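Drucken | Als E-Mail senden
Lesezeit: 2 Minuten

Ticket 291: Greiferpose springt, linke Hand
Projekt: Pivberg, zwei Handgreifer mit Markerwürfeln, Eigenbau
Status: offen, Umgehung vorhanden
Zuständig: Shirin Bagheri

Fehlerbild: Die aus den Markern geschätzte Pose des linken Greifers springt bei Drehung des Handgelenks um bis zu 41 mm. Rechts tritt der Fehler nicht auf. Er ist reproduzierbar, sobald nur noch eine Würfelfläche erkannt wird. Bei zwei erkannten Flächen bleibt die Pose stabil.

Bisher ausgeschlossen:
- Kamerakalibrierung: neu aufgenommen mit 130 Bildern, Ergebnis unverändert
- Bildrate: läuft konstant mit 60 Hz, keine verworfenen Bilder im Log
- Marker-IDs: keine doppelt vergeben, Liste gegen die Konfiguration geprüft
- Kabel links: getauscht, kein Effekt

Gearbeitet wird am Holztisch in der Werkstatt, beide Greifer gleichzeitig in der Hand, Oberkörper vorgebeugt. In dieser Haltung kippt der linke Würfel leicht so weit, dass die zweite Fläche für die Auswertung zu flach steht.

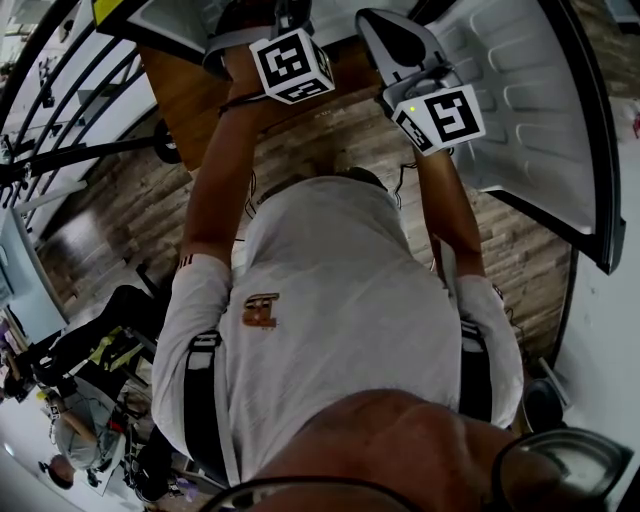
Eingetragen von Ivan Boiko | 17/07/2025 | Werkstatt Brenddale

Die Würfel tragen auf mehreren Seiten schwarz-weiße Marker, auf dem linken ist zusätzlich ein kleinerer Marker auf der unteren Fläche. Genau dieser kleinere Marker ist verdächtig. In der Konfiguration stand für alle Marker dieselbe Kantenlänge. Wird er allein erkannt, rechnet die Software ihn zu weit weg, und die Pose springt.

Test 1: Kleinen Marker in der Auswertung gesperrt. Sprünge weg, dafür Aussetzer, wenn keine andere Fläche erkannt wird. Als Umgehung brauchbar, für längere Aufnahmen zu lückenhaft.

Test 2: Kantenlänge pro Marker eingetragen. Die großen Sprünge sind weg. Es bleibt ein Flackern der Orientierung bei frontaler Ansicht - vermutlich die bekannte Mehrdeutigkeit bei einem einzelnen ebenen Marker.

Nachtrag Nanna Toft: Die Mehrdeutigkeit hatten wir im November beim Vorgänger auch. Damals half es, die Lösung zu nehmen, die näher an der Pose des letzten Bildes liegt. Der Filter liegt noch im alten Zweig, müsste aber auf zwei Greifer erweitert werden.

Antwort Boiko: Filter übernommen, läuft getrennt für links und rechts. Flackern deutlich seltener. Nach einem Aussetzer kann er auf der falschen Lösung einrasten und bleibt dann dort. Zurücksetzen bei Verlust der Erkennung fehlt noch.

Offen:
- Filter nach Aussetzer zurücksetzen (Boiko)
- Würfel links nachmessen, Kantenlängen in die Konfiguration übernehmen (Bagheri)
- Alte Aufnahmen mit korrigierten Werten neu rechnen, erst nach dem Nachmessen

Ticket bleibt offen, bis die Messwerte eingetragen sind.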